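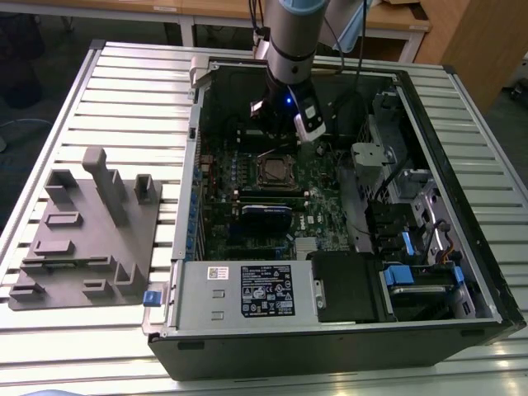

A desktop computer tower with its side panel removed and the motherboard showing.

Sovstead Opens Year-Round Drop-Off for Used Computers

SOVSTEAD, January 9, 2024 – The City of Sovstead and local electronics recycler Matubbar have opened a permanent drop-off counter for used computers at 508 Urnar Road. The counter replaces the one-day collection that the city has held each May in the parking lot behind the public library.

Residents may bring desktop computers, laptops, monitors, keyboards, mice, printers, routers and loose cables at no charge. Small businesses with an address inside the city limits may use the counter under the same terms, up to eight machines per visit. Larger loads need to be arranged with Matubbar ahead of time.

Last year's May collection took in 876 computers in a single day. Cars were lined up onto Library Street for much of the morning, and the gates closed early when the last truck was full. Many residents who were turned away called the city later in the week to ask when the next collection would be. At that time the answer was the following year.

"People don't replace their computers on our schedule," said Ariel Tan, solid waste manager for the City of Sovstead. "They buy a new one in October and the old one sits in a closet until May, or it goes out with the trash. We wanted a place they could drive to on an ordinary afternoon."

Under the agreement, Matubbar runs the counter and handles all sorting, repair and recycling. The city pays a fixed monthly fee out of the existing solid waste budget. Trash and recycling rates for households will not change as a result.

How Equipment Is Handled

Each computer is given a numbered tag at the counter, and the person dropping it off receives a receipt with the same number. Machines are then opened and checked for damage, missing parts and swollen batteries. Those that can be put back into working order are cleaned, fitted with a different drive and tested. Those that can't are taken apart for usable memory, power supplies, fans and processors. What remains is separated into steel, aluminum, plastics and circuit boards and sent to downstream processors.

Matubbar removes every storage drive before a machine goes any further. Hard drives and solid-state drives are shredded on site. Residents who want written proof may ask for a certificate of destruction at the counter, and it will be mailed or emailed once the drive has been shredded. There is no fee for the certificate.

"The question we hear most is about photos and tax returns," said Raffaele Benedetti, operations director at Matubbar. "We tell people to copy off anything they want to keep before they come in. We can't get files back for you after the drop-off, and we don't look at what is on the drives."

Residents who would like to keep their drive may remove it at home. A computer without a drive will still be accepted, as will one with missing memory, a missing processor or no side panel. Desktop towers are often worth repairing even when they are quite old, Benedetti said, as cases, power supplies and cooling parts can be used again in other machines.

Refurbished Computers

Working computers will be offered first to the Sovstead Public Library for its loan program and to the adult education center, which lends laptops to students in its evening classes. Any that remain will be sold at the Urnar Road building at prices posted by the door. Each one carries a 90-day warranty on parts.

Tan said the city will look at the program's results in the fall, including the amount of equipment collected and the share of it that was put back into use. The figures will be posted on the city website.

Hours and Appointments

The counter is open Tuesday through Saturday, from 8 a.m. to 4 p.m. No appointment is needed for a carload or less. Businesses and residents with more than a carload should reserve a time through Skedulow, the online booking service the city already uses for bulky item pickup. Existing Skedulow accounts will work, and new users can sign up on the solid waste page. Residents without internet access may reserve a time by calling the city's main number and asking for solid waste.

Visitors should enter from Urnar Road and follow the signs to the side door. Staff will help unload heavy items. Please tape loose batteries at both ends and carry them in a separate bag.

The following are not accepted: televisions, microwave ovens, air conditioners, smoke detectors, light bulbs and any item that is leaking. Televisions can still be taken to the transfer station, where the usual fee applies.

About Matubbar

Matubbar repairs and recycles office and household electronics for cities, schools and businesses. The company has its workshop and retail counter in Sovstead.

Media Contacts

Ariel Tan, City of Sovstead, Solid Waste Division
Raffaele Benedetti, Matubbar, 508 Urnar Road, Sovstead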